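Locks, keys and the small box: notes for August

The small lock box is back in use this month, and we have had enough messages about it that it seemed worth putting the answers in one place. It takes an ordinary small padlock through the front. Spare padlocks are in the Skoslow drawer by the door, and each one has a paper tag with its number. Please leave the tags on. Last year we ended up with 30 loose keys in a jar and it took Tirta Harahap most of an afternoon to match them up again.

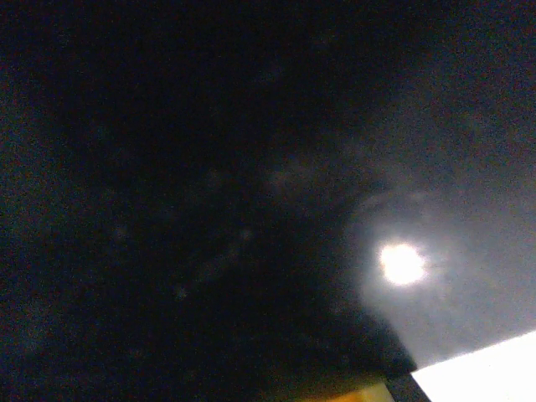
What should I do if the key goes in but won't turn?

Take it out and check the number against the tag before trying again, as most of the keys look alike. If the number is right, put a little dry graphite in the keyhole and work the key in and out a few times. Don't use cooking oil or anything sticky. If it still won't turn, bring the lock to Niilo Pitkänen and he will swap it for another one.

A few people also asked what size of padlock to buy if they want their own for home. A small one is fine for a box that only has to stay shut on a shelf. Check the thickness of the shackle against the hasp first - a thick one may not go through, and forcing it will bend the hasp. The shop on Restenska sells a plain one that fits most craft boxes, and the price was 75 the last time we looked. A pack of two from Stovow was 50, but those keys are thin and bend easily.

When you close the box, press the lid down flat before you put the shackle through.

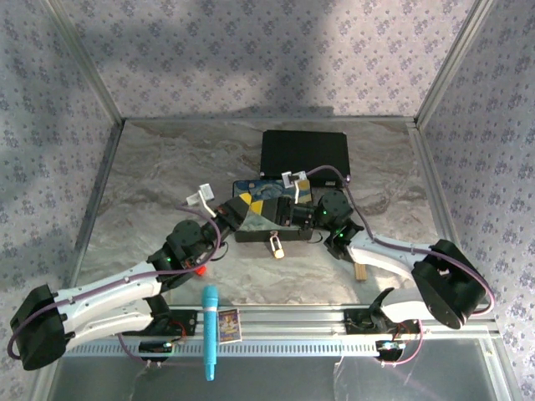 Then push the shackle in until it clicks and give it a light pull. Hang the key on its hook when you are done, and don't leave it in the lock overnight. If you take a key home by mistake, drop it in the mail slot in an envelope with the tag number written on the front.

Box numbers for the rest of the year will be on the sheet by the sink from the end of August. Anyone who wants to change theirs should write it on the sheet in pencil.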